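Review: Gevholm bin fixture and wrist camera kit, fitted to a two-finger sorting cell

Cell 2 at our Grirkport workshop, toy brick sorting, bins against the wall.

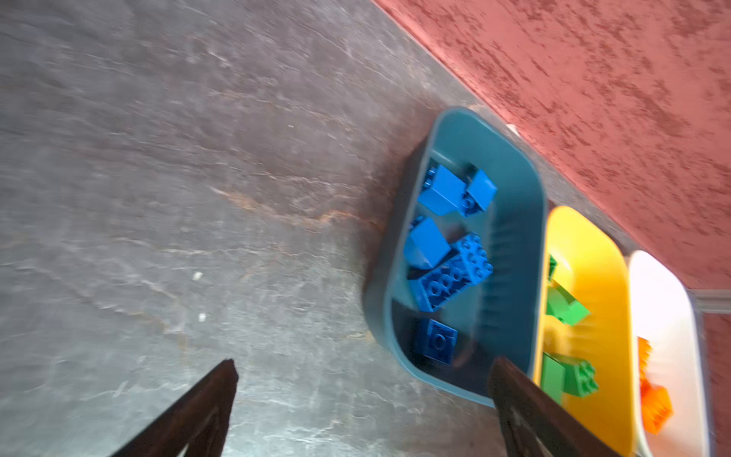

Tzavaras wanted to know whether the kit would hold calibration on a surface that isn't a proper machined bed, and said the last two fixtures tried on stone had both drifted inside a month. The question is a fair one and is dealt with under Drift.

What the kit contains

The Gevholm kit comprises a wrist camera bracket, a set of shims, a pair of replacement finger blanks, a datum card and a cable saddle. Bins are not supplied. We run ours with teal, yellow and white plastic bins set in a row against the wall, blue bricks to the teal, green to the yellow and orange to the white. The kit was bought through Grestance, part number 3077, and fitted on 22nd August. The arm, controller and gripper body were already in service.

Fitting

The bracket goes on with four M4 cap screws. The manual gives no torque. We used 2 Nm and medium threadlocker, and witness-marked the heads with paint pen. Clearance between bracket and gripper body is tight on the cable side, and the connector has to go in before the bracket is pulled down. Working in the other order means taking it all off again.

Finger blanks arrive square and must be dressed to suit. Ours are tapered towards the tip so that one finger can enter a bin beside the wall without fouling the rim. The dowel holes were on size. One blank had a burr in the counterbore, which cleaned up with a hand deburring tool.

The saddle is the weak part. It is moulded too shallow for a sheathed camera cable and lets go at full wrist rotation. We replaced it with a P-clip from stock.

Camera position

Mounted as instructed, the camera sees the fingertips at the bottom of its view with the bins beyond. That suits placing. It is less good for confirming a grip on a large brick, as a finger can cover part of the target. Fitting the thickest shim behind the bracket tilts the view enough to help, at the cost of some reach into the near bins. We left it out.

Exposure should be locked. On automatic, the change from grey stone to a bright yellow bin was enough to make the colour thresholds wander, and orange against the terracotta wall was the first class to suffer. Set white balance by hand off the datum card, under the lights you will be running. Frames taken during a traverse are blurred at our speeds and we discard them. The controller waits for a settled flag before it classifies anything.

Drift

We ran 800 cycles between checks. At each check the arm was sent to the datum card and the offset recorded. The largest shift was 0.3 mm, found after the first interval, when one bracket screw had relaxed. Following a re-torque there was no movement we could separate from the repeatability of the arm.

The stone itself gave no trouble. Its veining did. Early on, the detector returned false hits on a rusty orange vein in the work surface and proposed it as a pick. A minimum height filter removed these. Small pale specks on the stone should be masked or wiped off before calibration for the same reason.

Bins pushed up to a wall will creep if a finger touches a rim. Re-teach the bin corners weekly, or fix the bins down.

Upkeep

Blow the lens clear at shift start; do not wipe it dry. Check witness marks weekly. Inspect fingertips for rounding and swap them as a pair. Our first set came off after 18 days with visible wear at the tips, sooner than I would like for plastic bricks. Spare blanks are sold in pairs only, and a pair ordered in June took nearly three weeks to get here.

Verdict

Good bracket, acceptable fingers, poor saddle. The manual needs a torque table and a note on connector order. Recommended for a light sorting cell where someone is prepared to dress their own fingers. For anything heavier than toy bricks I would want a steel bracket and a second dowel.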